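The first thing Csenge Dudás does when I come through the door is apologize for the kettle, which takes forever, and the second is to hand me a shirt. She wants to know how I fold. I have been folding shirts since I was tall enough to reach the ironing board, and I discover, standing in her hallway with my coat still on, that I can't tell her. I can do it, mostly. I can't say what I do first, or when I let go.

"Right," she says, very pleased. "So that's the problem."

Dudás and her friend Barnabás Jakab have spent most of a year, on evenings and weekends, building a machine they call Grirnum. The name comes from a typing mistake in an early parts list, and it stuck before either of them could think of something more dignified. Grirnum is meant to fold laundry. It will have two arms, bolted to a bench across town at Katona, the shared workshop where the two of them met, and the arms are coming along in their own good time. The hands came first. So did the long business of teaching those hands anything at all, and for that you need clothes and a big flat surface, and the biggest flat surface either of them could get hold of was a bed.

## A bench with pillows

I had pictured something more like a garage. (I suspect most people do, when they hear the words "home robotics.") What I found in Veverine, up a flight of stairs that smelled of somebody's very good onion soup, was a bedroom with a cream headboard and a tall chair against the wall, and a pair of mint-green pillows with cartoon foxes on them. The foxes wear neckties. They have the look of junior partners in a law firm, and after an afternoon in their company I found myself glancing over at them whenever something went wrong.

The grippers are the part of Grirnum you can pick up and hold. There are two of them, left and right, each a boxy shell in pale plastic with a slotted grille in it and a pair of black jointed fingers at the front. You hold the body, you close the fingers on a bit of cloth, and a small computer on the floor keeps a record of how far they closed and where in the room they were when they did it. Later, if all goes well, the same fingers will sit on the ends of the arms and try to do what you did.
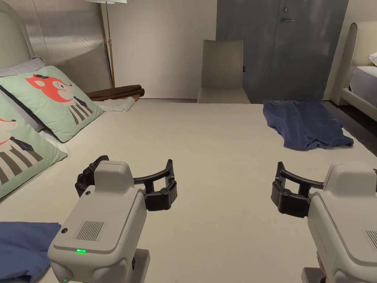
Jakab built the first pair over a month of nights at Katona, and he talks about them the way some people talk about a first car. The joints were too stiff, and then they were too loose. The shells cracked along a seam he had been told would crack, by Boglárka Major, who runs the printers at the workshop and has seen a great many seams. She had him thicken the wall and move two screws, and he did it, grumbling, and the shells stopped cracking. The motors come from Ceris, a two-room supplier on the edge of town that will sell you four of something without making you feel small about it.

"I wanted to make everything myself," he told me. "The bearings, even. Boglárka asked me if I also planned to grow the cotton."

The fingers took longest. Cloth is an awkward thing to pick up if you don't have skin. Pinch too high above it and you close on air; press too hard and you drag the sheet along with the shirt, and now you are folding the bed. The current fingers are the thirteenth version. The earlier twelve live in a cookie tin at Katona, and Dudás, who keeps the notes, can reach in and tell you what was the matter with each one. Version six had pads cut from a bicycle tube and left gray smudges on everything. Version nine worked beautifully on towels and on nothing else in the world.

## How to hold a sleeve

Dudás is a piano teacher by day, and it shows. She is patient in a way that I am not, and she has opinions about wrists. When it was my turn she stood behind me and moved my elbows out from my sides, and told me to slow down, and then told me again.

I should say that it is much harder than it looks. The grippers aren't especially heavy, but they put your fingertips a good way out in front of where your brain believes they are, so that for the first several minutes I kept closing them just short of the shirt. You lose all the tiny things that hands do without asking. You can't smooth a crease with the side of your palm, or hook a thumb under a collar. You have a pinch on the left and a pinch on the right, and every fold has to be made out of those.

The method they have settled on goes like this, and Dudás has it written on a card in green ink:

- Lay the shirt out crumpled, never neat.
- Take hold of one end before you go looking for the other.
- Lift less than you think you should.
- Pull until the cloth is straight, and stop there.
- Open both hands all the way before moving off.

The last one is underlined. A gripper that is only half open when it leaves will take the fold with it, and a machine that learns from a sloppy exit will make sloppy exits for ever after. Jakab, by his own admission, is the chief offender. He is quick and confident and his folds look lovely, and a good share of his recordings get thrown out.

"He's showing off for the robot," Dudás said, from the other side of the bed.

"It's the only audience I've got."

They had set themselves a target of 500 good folds by November, and a good fold, under their rules, is one that both of them would keep. They sit at the kitchen table in the evenings with the recordings and vote. It has to be unanimous. I watched them go through a batch while the soup neighbor clattered around below us, and it was like being in the room with two extremely polite figure-skating judges. Dudás wanted one thrown out over a sleeve. Jakab argued for the sleeve with real feeling. The sleeve lost.

Everything they fold comes out of their own drawers, which has had consequences. Jakab told me he had gone to a cousin's birthday dinner in a sweater with two tiny dents at each shoulder, exactly where the fingers bite. There is a navy T-shirt that has been through the process so often that they use it as a sort of yardstick; if a new set of finger pads can't manage the navy one, there's no point in trying anything else. The light blue shirt is the difficult one. It's soft and it slides, and when you pull it straight it goes baggy in the middle and you have to decide, with your arms out in front of you, whether that counts as straight or not. I decided it did. I was overruled. 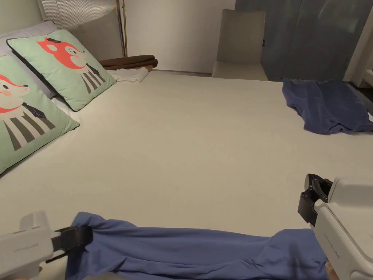
## The arms, such as they are

A short bus ride takes you to Katona, which occupies the back half of a former button warehouse and is warm in exactly one corner. Grirnum's bench is in that corner. Dudás got there early one morning and moved their things before anyone else was up, and she isn't sorry.

One arm is finished and the other is a shoulder and an elbow with a lot of wire hanging out of it. The finished one has 23 folds' worth of practice behind it, all of them half folds, a single side of a dish towel brought over to meet the other. It does them slowly. The arm comes down, thinks, comes down a bit more, and the fingers close with a small click, and then there is a long and quite suspenseful trip across the bench. The evening I was there it managed the trip three times and on the fourth it set the towel down beautifully on top of itself and then, in leaving, took it away again.

"Half open," said Dudás.

"I know," said Jakab.

"That's one of yours. I'd know it anywhere."

Bianka Kovács, who builds harpsichords at the next bench and has been following all this with great interest over the top of her glasses, wanted to know when it would do fitted sheets. Everybody asks that, apparently. Jakab's answer is that when it can do a fitted sheet he will stop, and take up something easy, and she told him harpsichords were very relaxing and went back to hers.

I asked what it had all cost, and they looked at each other and changed the subject, so I'll leave that there. What they would talk about was time. Jakab thinks the second arm will be standing by spring. Dudás thinks he has forgotten about the cable for the wrist, which has to pass through a hole that Major says is too narrow, and Major has a good record on this sort of thing. In the meantime they fold. They do it after supper on most evenings, taking turns, one at the bed and the other on the floor beside the computer calling out when it's ready.

Both of them say it has changed the way they see other people's hands. Dudás caught herself staring at a woman in a dry cleaner's who was doing men's shirts at tremendous speed, turning each one over with a flick that she still can't work out — she stood there long enough that the woman asked if she needed something. She went back the next week with a pair of trousers that didn't need cleaning, just to watch it again. She thinks the trick is in the left thumb. Grirnum hasn't got a thumb, exactly, but there is a sketch for a fourteenth set of fingers pinned up over the bench, and Jakab has started asking around at Katona for another cookie tin.

*Clotilde Besson writes about people who make things.*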